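Darcy Gilchrist
December 31, 2020

Last walk of the year done and I have to tell you all about it, because I think it's the best short loop I've found since we moved here! Thread, with directions, for anyone who wants to try it.

Start at the lay-by opposite Haslam Mill. Cross the road with care (cars come round that bend fast) and take the gap in the wall next to the bus shelter. The fingerpost has lost its arm, so look for the yellow arrow on the back of it.

Go down the steps and turn left along the beck. You keep the water on your right for the first mile. It was high today and so loud we had to shout – wonderful.

At the second footbridge DON'T cross. I did in November and ended up in a farmyard being stared at by 50 geese. Carry on through the kissing gate and up the edge of the field with the hawthorn hedge.

Top of the field, stile, then bear right on the grassy track. On a clear day you get the whole valley from here. We got fog, then a bit of sun, then fog again, and I loved all of it. 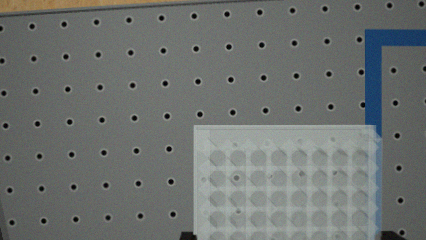
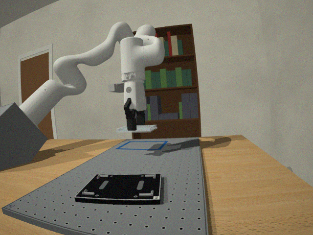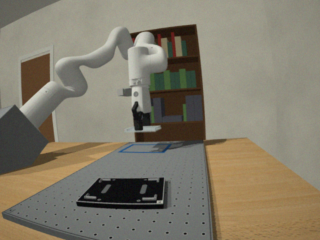

Perforated board in the first, white robot arm in the other two.

Back to the route. Past the trig point the path splits. Left is quicker but very boggy. Take the right-hand one, follow the wall until it runs out, and aim for the lone pine. There's a flat stone under it that is perfect for a flask and a mince pie.

From the pine it's downhill through Haslam Wood. Watch the roots! The path zigzags a bit and then drops you onto an old cart track, where you turn left and go past the lime kiln.

Saw 9 fieldfares in the last field, all in one holly tree, and a dipper by the weir. First dipper I've had on this stretch, so I was grinning all the way to the road.

Turn left at the road and it's 2 minutes on the verge back to the lay-by. Five miles altogether. Took us just under three hours with a lot of stopping.

Boots yes, trainers no. Dogs on leads after the kiln as there are sheep in both fields. One of the stiles is a tall one, so a big dog will need a lift over.

If anybody knows whether the permissive path behind the reservoir has opened again, please shout – I'd love to join the two up and make a 12 mile day of it in the spring. Happy new year, walkers!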